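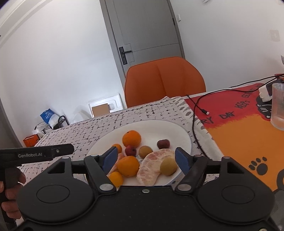
Kitchen notebook, February, 4 in the afternoon

Okay, so the rye starter. I'm picking this up where Raili left off on the previous page, and if you can't read her handwriting, the short version is that the Partanen flour came in finer than the last sack and it drinks a lot more water than we're used to. I mixed the first dough exactly as written on the card and got something like window putty. I could have patched a wall with it!

Second dough I pushed the water up to 486 grams and left everything else alone. Much nicer. It's still sticky (it's rye, it's going to be sticky) but it came off the scraper in one piece and I could smooth the top with wet fingers without dragging half of it back up. Total weight in the tin before proofing was 771 grams with the caraway in. Macario thinks that's too small for the long tins and he may be right, because it sat pretty low in there. I'd like to try the same dough in the short tins before we start scaling anything up and confusing ourselves.

The proof was slow. The shelf over the radiator used to be our warm spot, but the heat has been coming on late all month and the dough just sulked. I moved it on top of the fridge after a couple of hours and it finally got going, with pinholes all over the surface, which is when Raili says to bake. I waited a bit longer since I had bread scalding for the next batch and didn't want to stop in the middle. Probably a mistake. There's a gap under the top crust on one side, and that usually means I let it go too far.

Kaisu asked me to write down the smell, so: sour apple at the start, then kind of malty, then a bit of nail polish right at the end. The nail polish part is the starter being hungry. I fed it 100 grams of flour before I left last time and it clearly wanted more. Whoever is in first, please give it a proper feed and put the lid on loosely. LOOSELY. We've already scraped one starter off the ceiling light this winter.

Taste, warm: gummy, but I cut it way too early and that's on me. Taste, next morning: really good! Dense, quite sour, and the caraway stays in the background. Graham had his with butter and pickled cucumber and went back for more. He also says the bottom is bitter, and I checked and he's right, the base is a shade darker than it should be. I'm going to try the Coltden tray underneath to take the edge off the heat.

For next time: short tins, same water, bake at the first pinholes, tray on the lower rack. Also want to compare against the coarse flour from Clallitz if Eino can get hold of a bag. He was going to call them but I don't see a note in here, so Eino, if you're reading this, did you call?

The dishwasher is still leaving grit on the mixing bowls. I rinsed mine by hand.

Recent entries
Potato scald, second try
Oven thermometer vs. the dial
Penetau malt: light or dark?
Raili's notes on keeping a starter cold
What happened to the ceiling light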